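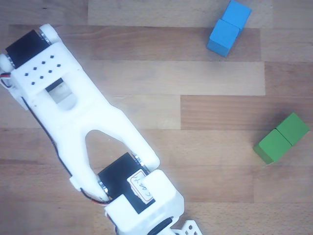 Jellum table top, natural finish. Bought from Vatero, 28 Nov 2018, writing this up now before I forget the lot.

Short version: good top, annoying to put together, oil it before you use it. Four stars.

Longer version. Wanted a wooden work table for the back room, something to sit at and also bash things on. Old one was a white thing with a paper-thin surface that had bubbled at one end. Budget was 400 with legs. The Jellum came in under that, just, once I'd argued the delivery charge off.

Looks first as that's what everyone asks. Long planks side by side, tan next to honey next to a much darker brown, then back to tan. Stripier than the shop picture. Website one was all one colour more or less, a sort of biscuit. I like it stripy. Mỹ Cao, who I share the room with, was less keen for the first week and has stopped mentioning it. If you want an even colour go and see one in the shop first, or get the painted one.

Delivery. Two blokes, very quick, left it in the hall flat against the radiator. Don't leave it there! Moved it the same evening and no harm done but the leaflet says keep away from heat, in tiny print, on page four. Packaging was fine, card corners and a lot of film. One corner of the card was crushed, the corner of the wood wasn't.

Legs. Sold seperately, and this is where I lost an afternoon. The Vatero legs are meant to fit the pre-drilled holes. Three did. Fourth leg, the holes were out by a whisker and the last bolt would only go in at a slant. Rang them up. Got Sivaprasad Rao in the parts department, helpful, no script, told me to loosen all four plates and put every bolt in by hand before tightening any. Worked. Why is that not in the leaflet. He also sent a spare bag of bolts, which turned up two days later, now in the drawer.

Height is 715 mm on the standard legs. Bit low for me standing, right for sitting. If you're tall get the adjustable ones, they cost more, haven't tried them.

It's heavy. Get a second person to turn it over, and put a blanket down. I did the first half on my own and my back let me know about it.

Surface. Comes with one coat of something on it and the one coat is mean. Put a mug down on day three, ring. Sanded the ring out lightly, along the grain, then gave the whole top two coats of Nanayakkara hard oil. The 500 ml tin did both coats with plenty left over. Wipe on, leave, wipe off, leave overnight. Smells for a day, open a window. Went a touch darker, the dark planks most of all. Water beads up on it now and I've had no rings since.

The joins between planks are tight enough, I can run a fingernail across and feel them but only just. Crumbs and sawdust brush off. Fine screws roll, obviously, it's a table. Dropped a pair of pliers on it, nose first, got a dent. A damp cloth and an iron brought most of it back up. You couldn't do that on the old one.

Doesn't wobble. I've clamped a small vice to the edge and leant on it hard and it stayed put, though use a scrap of wood under the jaws or it'll mark.

Compared to the Curnoron, the other one I nearly bought: that's thinner, lighter, easier to move and has a nicer edge, rounded. The Jellum's edge is quite sharp as it comes and I took it down with fine paper before oiling, took all of 10 minutes. The Curnoron felt bouncy in the middle in the showroom. Fine for a desk, wouldnt hammer on it.

Good: weight, colour, can be sanded and fixed.
Bad: leg holes, factory finish, leaflet.

Oil it again in March is the plan, will add a note if anything's moved or split by then. Would buy again but I'd get the tall legs.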